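Urkdale Worktop Oil, 461 ml tin

I've been selling this oil from the Hutstead shop for years and I still get through more of it at home than I'd like to admit. It's a plain linseed and beeswax blend, a bit thicker than olive oil, and it smells faintly of honey for the first evening (then it's gone, sorry!). I use it on our oak counter, the chopping boards and one very tired bread bin.

Wipe it on thin with an old T-shirt, leave it for 35 minutes and buff off whatever's still sitting on top. New wood will want three coats — old wood usually settles for one. I do mine in November before the heating goes on properly, and again in spring if I remember.
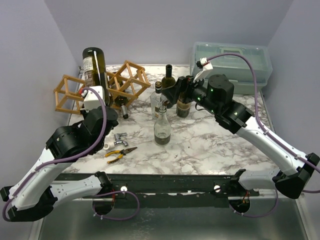 One tin covers up to 60 boards of the ordinary kitchen size, or a decent run of worktop with plenty left over. Please dry your used cloths flat outdoors before binning them, as oily rags can heat up by themselves when they're bundled together.

Kanako Minami asked me whether it's all right on bamboo, and yes, it is, just go lightly. It won't do anything for varnished wood though, so have a look at the Drirkitska wax for that.

Lid sticks a bit after the first use — a spoon handle gets it off. Posted in a cardboard sleeve, refills available at the counter.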